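제목: Re: Re: 프루네스 앨범 건판 목록, 캡션 수정

급하게 씁니다. 곧 나가야 해서요.

페르 컬렉션 앨범 13번, 어제 다시 봤습니다. 석탑 사진 7장 중에 뒷면 연필 메모랑 인쇄 캡션이 안 맞는 게 있어요. 메모는 '남쪽에서', 캡션은 '동쪽 정면'. 그림자 방향 보면 메모 쪽이 맞는 듯. 단정은 못 하겠고요. 촬영자는 여전히 미상입니다. 전에 틸티멈 스튜디오라고 적은 건 제가 너무 성급했어요, 지워 주세요.
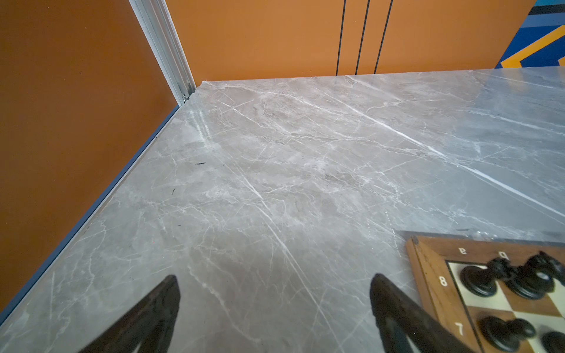
회색 대리석 상판, 흰 줄무늬

>> 30쪽 이후는 크기가 다 다르던데 같은 앨범으로
>> 묶어도 되나요? 커드브리지 쪽 목록에는
>> 152점으로 나오는데 우리 표하고 숫자가 안 맞아요.
>> 대지에서 떨어진 것도 따로 번호를 준 건지..

네 이거요. 떨어진 사진도 번호 받은 걸로 압니다. 근데 커드브리지 목록은 앞뒤 표지 안쪽에 붙은 것까지 센 거 같아요. 우리는 뺐고. 일단 같은 앨범으로 두고 비고란에 '크기 다름'이라고만 써 주세요. 재제본 여부는 책등 보고 나서 얘기합시다. 실 색깔이 중간부터 바뀌는 게 좀 걸립니다.

그리고 지명 표기. 옛 캡션 철자는 그대로 두고 현재 지명은 대괄호 안에. 섞어 쓰면 나중에 검색이 않됩니다. 연대도 '1월'만 적힌 건 연도 추정해서 넣지 말아 주세요.
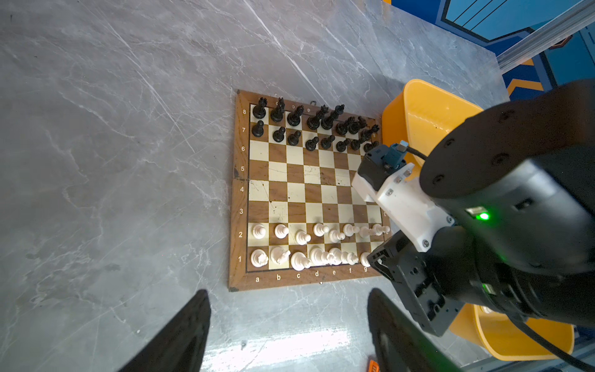
기옥희: 표지 안쪽 것은 우리도 넣는 게 낫지 않을까요. 그중 하나는 본문 석탑 사진하고 같은 원판에서 뽑은 것 같던데요. 빼 버리면 비교할 근거가 없어져요.

음 그건 맞는 말씀. 그럼 넣되 번호 뒤에 '표'자 붙이는 걸로요. 기존 번호는 건드리지 말고요. 수정한 표는 오후 늦게 올리겟습니다. 다른 의견 있으시면 그전에 목록으로 답장 주세요, 개인 메일 말고.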